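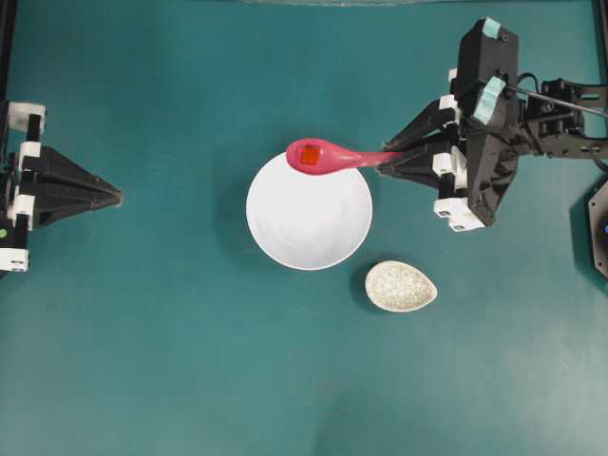
4.2 Spoons and bowls as household measures

Respondents in Drurbridge were asked to say how much porridge, soup and sugar they had taken on the day before the interview. Very few gave an answer in grams or millilitres. Most gave it in spoons or bowls, and a good many changed from one to the other within the same answer. The recall form had been written with the standard teaspoon and tablespoon in mind, and it had no space for "my own spoon" or "the small bowl". Interviewers wrote these phrases in the margin, and the present section is based on those notes as well as on the coded answers.

Of the households visited, 691 gave a complete recall for breakfast. In this group the word "spoon" was used for anything from a coffee spoon to a serving spoon. When people were asked to fetch the spoon they had meant, it was often larger than the one the interviewer had assumed. The difference mattered little for porridge, where the bowl set the limit. It mattered a good deal for sugar, which is taken in small amounts and where a heaped spoon can hold much more than a level one.

Bowls were less of a problem. People tended to use the same bowl each morning and could point to the level they filled it to. Shape had some effect. A round bowl with a thin rim was filled close to the top by some respondents and only halfway by others, but each was fairly steady from day to day. Dishes of other shapes gave poorer answers. Where one end was narrower than the other, as with the teardrop-shaped dish in Figure 1, respondents found it hard to say what "half full" meant, and two members of the same household could give quite different amounts for the same meal.

Three ways of dealing with this were tried. In the first, the interviewer carried a printed sheet with outlines of spoons at full size. In the second, the respondent filled the spoon with dry rice, and the rice was then weighed on a Brakell kitchen scale. In the third, no aid was used and the answer was coded as given. The weighed rice took longest, at up to 10 minutes for each item, and older respondents did not always see why it was needed. The printed sheet was quick, but it gave no idea of depth, so deep and shallow spoons of the same outline were coded alike.

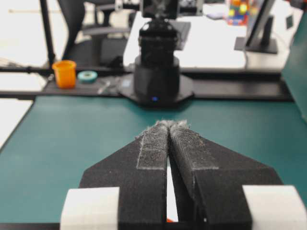

Wondimu Weldu objected, on reading an early draft, that rice is a poor stand-in for sugar because it does not heap in the same way, and that the weights should be treated as a ranking of spoons and not as amounts eaten. We accept the point. The rice weights are used below only to sort spoons into small, medium and large, and the sugar intake for each class is taken from a separate test with granulated sugar.

Sorting the spoons in this way brought the answers from members of the same household closer together. It did not help where a spoon was shared between the pot and the plate, or where a child had been fed from an adult's bowl. In such cases the interviewer was told to record the whole bowl and to note who else had eaten from it. Ejigu and Asfaw used the same rule in their November pilot, and we have kept it so that the two sets of answers can be compared.

A change to the form was agreed on February 3, 2022. The spoon question now comes before the food questions, and the respondent is asked to bring the spoon to the table before the recall begins. Results from the revised form are given in Section 4.3.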